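씨앗이 깨어나는 소리

드 브라윈 습지에 처음 간 날, 욜린은 장화를 잃어버릴 뻔했다. 진흙이 발목을 꽉 물고 놓아주지 않았는데도 웃음이 멈추지 않았다. 갈대가 끝나는 자리에 끈끈이주걱이 있었던 것이다! 도감에서는 손바닥만 하게 보이던 풀이 실제로는 동전보다 작았고, 붉은 털 끝마다 이슬 같은 방울을 달고 있었다.

"밟지 마!" 샤이마가 뒤에서 소리쳤다. "거기 세 포기가 전부야."

위르노프 마을 사람들은 이 습지를 오래도록 못 쓰는 땅이라고 불렀다. 물길을 돌리고 흙을 메워 목초지로 만들려다가 그만둔 흔적이 아직 남아 있었다. 그런데 마레이커 선생은 메운 흙 밑에 옛 씨앗이 잠들어 있을 거라고 믿었다(선생은 이런 이야기를 할 때면 꼭 목소리를 낮췄다). 흙을 걷어 내고 물만 돌려주면 된다고, 씨앗은 사람보다 훨씬 참을성이 많다고 했다.

그래서 1월 내내 흙을 걷어 냈다. 손이 얼고 등이 쑤시고 점심 빵에서는 이탄 냄새가 났지만, 욜린은 매일 아침이 기다려졌다. 삽날이 검은 층에 닿을 때의 그 느낌이라니! 푹신하면서도 단단하고, 들어 올리면 단면에 물이끼 줄기가 가닥가닥 그대로 살아 있는 듯했다. 빈은 그 흙을 한 줌씩 체에 걸러 작은 봉투에 담았다. 봉투가 오백 개를 넘긴 뒤에도 글씨는 처음처럼 반듯했다.

"이건 사초야, 틀림없어." 빈이 갈색 알갱이 하나를 핀셋으로 들어 보였다.

"먼지 같은데."

"사초라니까! 싹 트면 네가 사과해."

씨앗은 온실의 얕은 접시로 갔다. 접시는 모두 예순 개였고, 욜린은 그중 창가 쪽 열한 개를 맡았다. 물은 빗물만 썼다. 수돗물은 석회가 많아 물이끼가 싫어한다고 샤이마가 단단히 일러두었기 때문이다. 욜린은 밤에도 온실에 들러 손전등을 비춰 보았다. 아무것도 없었다. 그다음 날도 그랬다. 그래도 검은 흙을 들여다보고 있으면 이상하게 가슴이 뛰었다.

그러던 어느 저녁, 접시 한쪽에 연둣빛 실 같은 것이 서 있었다. 욜린은 숨을 참고 다시 보았다. 하나 옆에 또 하나, 그 뒤에 더 가느다란 것이 또 하나. 그녀는 외투도 걸치지 않고 마당을 가로질러 뛰었다.

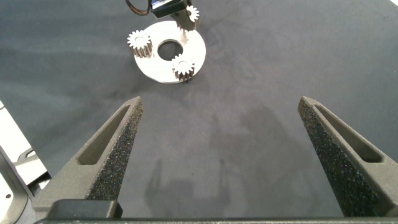
디르크는 사초가 맞긴 한데 잎이 석 장은 나와야 무슨 사초인지 알 수 있다고, 그때까지는 이름표에 물음표를 달아 두라고 했다. 그러면서도 확대경을 좀처럼 눈에서 떼지 못했다.

"물음표 크게 그릴게요!" 욜린이 말했다.

빈은 사과를 기다리는 얼굴로 팔짱을 끼고 있었다. 욜린은 사과했고, 내친김에 두 번 더 했다. 마레이커 선생은 물뿌리개에 빗물을 채우며 봄에 이 싹들을 심을 자리를 벌써 정하고 있었다. 끈끈이주걱이 있는 곳에서 조금 위쪽, 물이 늦게 빠지는 움푹한 땅이었다.

"내일 가서 말뚝 박자." 선생이 말했다. "장화 끈은 꼭 묶고."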